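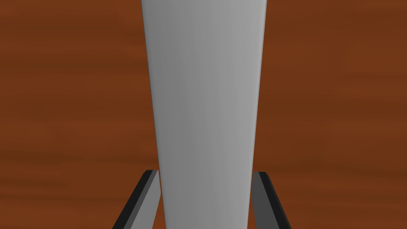 Ayana Degefa

Mitiku Weldu had thrown pots for 40 years and he did not care for the headset. It pinched behind the ears, and it turned the world into a brown table and a gray thing standing up the middle of it like the trunk of a tree.

"What is it supposed to be?" he asked.

"A vase, more or less," said his granddaughter Eyerusalem, who had driven up to Hurnen on Friday with the whole kit in the back of her car, wrapped in two quilts and a raincoat. "It doesn't have to be a good one, Grandpa. It's only for practice. You hold the controllers, and the fingers go where your hands go, and when you squeeze, they squeeze."

He squeezed. Somewhere in front of his nose two dark fingers jumped together, and he let go so fast that he nearly dropped the controller in his tea.

"Gently," she said.

"I know gently. I was gently before your mother was born."

She laughed and moved the tea. The kitchen smelled of coffee and of the wet November leaves that came in on everyone's shoes, and the dog, Yilma, had settled on her feet as he always did when a person in the house was trying to concentrate. She had the same view on her laptop that he had in the headset, and she watched the fingers come up on either side of the gray shape, a little crooked, then straighter, and stop there with a thin strip of table showing on each side.

They stayed there a long while. At the lab, Ibsa would have been tapping his pen by now. Ibsa could get through 60 of these in an afternoon, grab and lift and set down, grab and lift and set down, and the program they called Bivix had learned from him to grab and lift and set down exactly like a young man who wants his lunch. It had broken quite a few real cups that way, once they let it near real cups.

"Is it frozen?" she asked at last.

"No. I'm looking at it."

"You can go ahead and close, if you're lined up."

"It gets narrower," he said. "Down by the fingers it's narrower than up top. So if I take hold here and lift, it wants to settle down into my hand, and that's fine, that's good. But if I come at it more from the left, I push it before I hold it. You have to arrive on both sides at once." He was quiet for a moment. "With wet clay you arrive and then you wait, just a breath, and then you hold. Did nobody show your machine the waiting?"

Eyerusalem looked down at her notes. There was a column for grip and a column for height and one for time, where a small number was good and a large number was marked in red. She thought of her own hands at seven years old, gray to the wrist, and his hands around the outside of them, not pressing at all, for so long that she had asked him if he was asleep.

"No," she said. "I guess we cut that part out. We thought it was people being slow."

"Well," said Mitiku kindly, "some of it probably is."

He took his breath, and she found that she was holding hers, and then the fingers began to close – so little at a time that she had to look at the strips of brown on either side to be sure they were moving. Yilma sighed in his sleep.

She reached over and took the red mark off the column.

"Again?" she asked, when he had set it down.

"Again," he said. "And then you can give me back my tea."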